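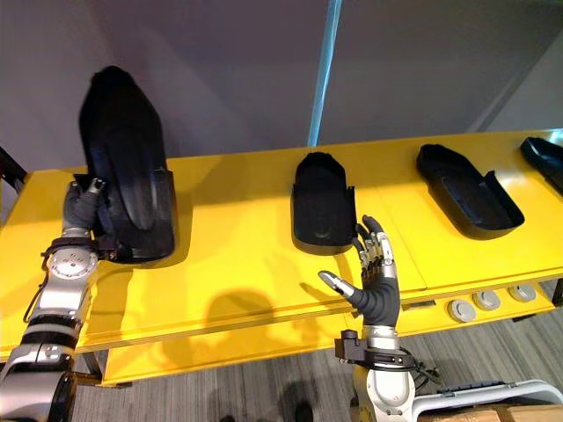

Four black pieces in a row, yellow table

Ticket: Honey caramels won't set
Product: Prunik candy thermometer
Opened: October 26, 2023
Status: Open, waiting on customer care

Hi there! I make caramels every fall and I'm pretty sure I know what I'm doing by now, but I've ruined two batches this week and I'd love some help before I waste any more cream. The recipe is the honey caramel one in the Brosura app, the one with the salt on top. I cooked it until the Prunik said 248, poured it into the pan, left it overnight, and in the morning I could stir it with a spoon. Delicious on ice cream, but I can't wrap it in wax paper!

Second batch, same thing. I used a new jar of honey from Tsakiris in case the old one was the trouble (it had been open since July), and I cooked it slower, and it still came out as sauce.

What I've tried so far

First I changed the battery. No difference at all.

Then I moved the clip higher on the pot so the tip wasn't sitting on the bottom. The reading jumped around less, which was nice, but the caramel was still soft.

After that I did the boiling water test, which I should have done on day one. Big rolling boil, tip well under the water, waited for the number to stop moving. It stopped at 225. I'm practically at sea level, so that's 13 degrees too high! No wonder everything is coming off the stove early.
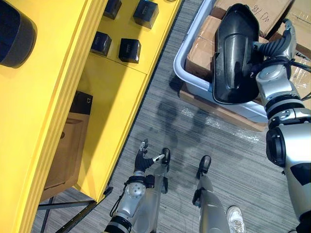 Yellow shelf with small black boxes

Update, same evening

I found the reset steps on the folded sheet that came with the thermometer. You hold the power button for 30 seconds until the screen blinks, then put the tip in ice water and press it again. Mine blinked, I did the ice water, and it showed 32 like it should. Hooray, I thought. Back into the boiling water and it said 224. So it's right when it's cold and way off when it's hot, and I don't know how to fix that from my end.

I also borrowed my sister's old Disura dial thermometer and stuck both in the same pot. The Disura said 212 and didn't budge.
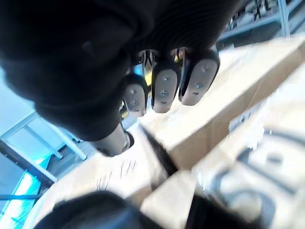 What I'd like to know

Is there a way to set the hot end of the scale, or does this one need to be replaced? I have the receipt. I'd rather not do math over a pot of bubbling sugar.

Also, can the soft batches be saved? I was going to put one back on the stove with two tablespoons of cream and cook it up again with the Disura, but I'm nervous about it going grainy. If somebody has done this with honey in the mix, please tell me how low you kept the heat.

I'm leaving the ticket open and will add a note once I've tried the reheat.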